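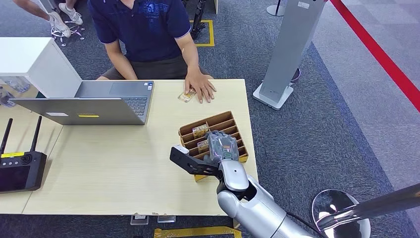 Arm, slotted tray and laptop on the demonstration table, Rekden site visit.

Visit report: Driltex kitting operation, Rekden
March 20, 2020

The visit covered the kitting hall at Driltex's Rekden site and the trial area next to it, where robot arms are set up for picking small packaged goods. Driltex packs replacement parts and consumables for service engineers. A kit is a bag or box holding everything needed for one call-out, and most kits contain fewer than ten items. The arms, trays and control software are being put together with Husau, the integrator, and the warehouse system is supplied by Tabrizi.

We began in the hall. The stock range stands at 3253 lines, of which 2910 can be ordered as part of a kit. The remainder are too long, too heavy or sold only by the full carton. Kitting is done at 28 benches in two rows, with flow racks behind. Each picker works from a screen list and confirms each line with a hand scanner. The noise level is low and conversation across the benches is possible. Lighting over the second row was poorer than over the first, and the site engineer said that new fittings are on order.

The trial area is carpeted and was formerly office space. Yellow tape on the floor marks out positions. The table shown at the head of this report carries a cardboard tray with slanted dividers, and the arm handles items in clear plastic wrapping as well as small printed packets. An operator sits at the far side of the table with a laptop. The tray is a working model. Husau changes the slot width and divider angle in cardboard first and orders a moulded version only when the dimensions have settled. We were told that the angle matters more than the width, as a packet that leans back presents its top edge in a repeatable place.

Clear wrapping is the main technical difficulty. Reflections from the film give false edges, and the label inside can sit anywhere in the bag. The present approach is to find the label first and work outwards to an assumed bag outline. Grip force is set by item class. Film slips at low force, and at high force the contents of some bags are marked, so the usable range is narrow. Items whose range is too narrow stay on the manual list.

Questions from our group were mostly about staffing. Driltex has run automated picking at four benches in the hall since August, with one operator looking after two benches. The job at those benches differs from the ordinary one in several respects. The operator fills trays, clears faults, and checks the finished kit against the list. There is far less reaching into the racks. There is more sitting, and more time looking at a screen, and the two pickers we spoke to disagreed over whether this was an improvement. One preferred it for her shoulders. The other found the waiting tiring and had asked to go back to the manual row, where he now works most shifts.

Pay was discussed openly. Operators on the automated benches receive a small supplement after a training period. The hourly target for individual pickers has been dropped at those benches, as output depends mainly on the machine, and replaced by a figure for the pair. The manual row keeps its individual target. Several pickers regard this as unfair - the awkward items that the arms refuse are passed to the manual row, and they take longer. Driltex accepts the point and is reweighting the target by item class. No date was given.

Fault handling had been underestimated. In the first weeks every stoppage was reported to Husau by telephone. Operators now clear dropped items and misread labels themselves, and call only for drive or cable faults. They also keep a paper log at each bench, which we were allowed to read. It is more useful than the software log for minor stoppages, since it gives the item and the operator's own view of the cause. "Bag folded over, label hidden" appears on most pages.

Our own packing room has a smaller range and a higher share of rigid cartons, so the film problem would affect us less. Floor space would affect us more. Driltex allows a clear passage behind each automated bench for tray trolleys, and our present layout has none. Dimensions of the trolley and the bench have been requested from Husau and will be circulated with the layout drawing.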